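The man who folds 107 shirts before lunch

Search stories, people, places

Girish Rawat has opinions about your sleeves 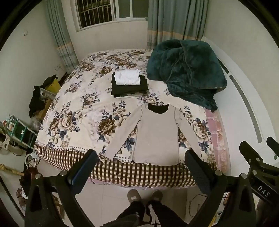 Sleeves out, hem to the foot of the bed: a grey long-sleeved top ready for folding.

Girish Rawat would like it known that he does not own a folding board. He was given one, a hinged plastic affair, and it lives behind the dryer with the other things he has been given.

"A bed is a folding board," he says. "It's just a better one, and you can lie on it afterwards."

Rawat spent most of his working life in the back room of Hofstetter, the hotel laundry in Hotcombe, where the shirts came through in numbers he still recites without being asked. His best morning was 107 before lunch. He has since retired to teach other people to do it slowly, in a short course called Lileck, named after the street where he grew up. The next intake is in October and there is, against his own expectations, a waiting list.

I did the first lesson at home, on my own bed, under instructions that ran to two pages. The first page was entirely about the bedspread. It should be pulled flat. It should have, if possible, a border.

"People ask me about the border and I can see they think I've lost it," Rawat says. "But you've got a straight line right there. You put your hem on the line. Now you know if the shirt is crooked or if you are."

Mine has a brown-and-white checkered band, bought years ago for no better reason than that it was on sale with the peonies attached. I had not previously thought of it as equipment.

The top goes down the middle with its neck toward the headboard and its hem toward you. Then come the sleeves, which are where Rawat and the rest of the folding world part company. Most guides have you tuck them in straight away. He wants them out on the diagonal first, and left there for what he calls a breath and what I would call an uncomfortable pause.

"The sleeve has been bunched up in a basket. Let it be a sleeve for a second. Then look at your seams. If the seams are straight down the front, you can fold. If they wander, you start again."

How often does he start again?

"Me? Never. You? I'd allow the evening."

From there it is quick. One side in to the middle, the sleeve laid back down along itself, the other side the same, then thirds from the bottom. He is firm on thirds. Halves, he says, are for towels and for people who are about to miss a train.

Finished pieces go further up the bed, dark things at the bottom of the pile and white on top. I asked whether there was a principle behind this. There was, and it took 20 minutes, and it came down to being able to see whether you'd dropped tea on anything.

On blankets he is surprisingly lenient. My teal plush one spent the lesson heaped over the far corner in a state I had assumed would cost me marks.

"Plush doesn't fold," he says. "You can bully it into a square and it'll be a ball again by supper. Leave it. Pick your fights."

His former colleague Ikechukwu Tijani disagrees with nearly all of this. Tijani now looks after linens at Drillex, the workwear rental outfit down the road, where a good week means 3,812 pairs of coveralls and the bed method would require a great many beds.

"Girish is an artist," Tijani told me by phone, in the tone one uses for a neighbour with a drum kit. "At our place you fold it in half, you fold it in half again, and you go home. Nobody on a job site has ever checked my seams."

I passed this along to Rawat, who took a while to reply.

"Ask him what his own drawers look like," he said.

I did. Tijani said they were in thirds.

The course costs $272, which includes the instruction sheets, a second session on fitted sheets and up to 2 phone calls with Rawat himself, which he prefers to keep short. Students need a bed, a basket of clean laundry and somewhere to put it all when they've finished, and this last item, he says, is the one they forget.

14 comments | 61 shares

Contact us | Copyright, all rights reserved | Back to top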